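Skaltwood Large Floor Mat, Pink
Skaltwood Home and Nursery Range. Product no. 3143

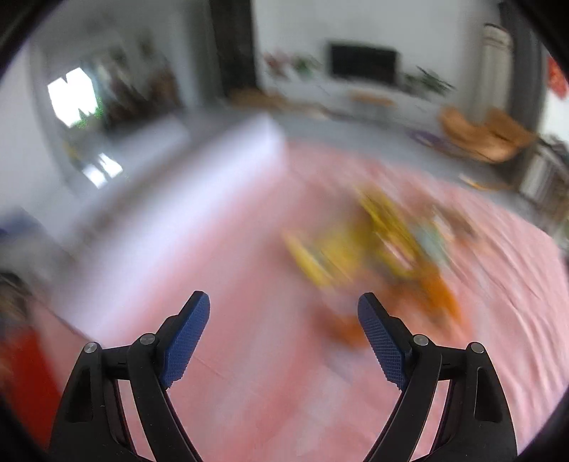 The Large Floor Mat in pink, laid beside a white sofa, with a toy on the mat.

Product summary
The Skaltwood Large Floor Mat is a soft covering for use in living rooms, playrooms, nurseries and waiting areas. It is supplied as a single piece and is intended to lie directly on a hard, level floor. The mat provides a defined area in which young children may sit, crawl and play with their toys under the supervision of an adult.

The mat is sold by Bensaid Nursery Supply to private households, registered childminders and nurseries. Orders from schools and public bodies should be placed through the Gitow office, quoting the product number given at the head of this page.

Colours
Pink
Oat
Slate blue (available to order only)

Colours may vary slightly between production batches. Customers who intend to place two mats side by side are advised to order both at the same time and to state this on the order form.

What is supplied
One floor mat, rolled
One cotton storage tie
One care leaflet

Toys and furniture are not included.

Laying the mat
Sweep the floor and allow it to dry fully before the mat is put down. Unroll the mat with the printed label underneath and smooth it by hand from the middle towards the edges. A mat which has been rolled for delivery will show creases when first opened. Light creases and shallow folds do not affect its use and will normally settle within 2 days at room temperature. Please do not iron the mat or place it against a radiator.

Where the mat is to be used next to a sofa or other heavy furniture, lay it up to the furniture and leave the legs standing on the bare floor. Heavy items left on the mat for long periods may mark it permanently. Any fold that could cause a person to trip should be smoothed out before the area is used.

The mat should not be laid over carpet, over underfloor heating set above the normal household level, or across a doorway.

Care and cleaning
Wipe with a damp cloth and mild soap, then dry with a towel. Lift the mat once a week so that the floor beneath can be aired. Bleach, solvents and steam cleaners must not be used. Ink and food colouring should be wiped away promptly. For storage, roll the mat loosely and keep it in a dry cupboard, away from direct sunlight.

Guarantee
The mat is guaranteed against faults in manufacture for 12 months from the date of purchase. The guarantee does not cover damage caused by sharp objects, pets or unsuitable cleaning products. Proof of purchase will be required.

Delivery and returns
Mats are sent from the Birnlow warehouse. Unused mats may be returned within the period stated in our terms of sale, provided that they are rolled and not folded. Mats made to order in slate blue cannot be returned unless faulty.

Enquiries
Moataz Morsy, Product Enquiries, Bensaid Nursery Supply, Gitow. Telephone extension 1834.

Page last revised 24 November 2018. This page replaces the entry in the October price list.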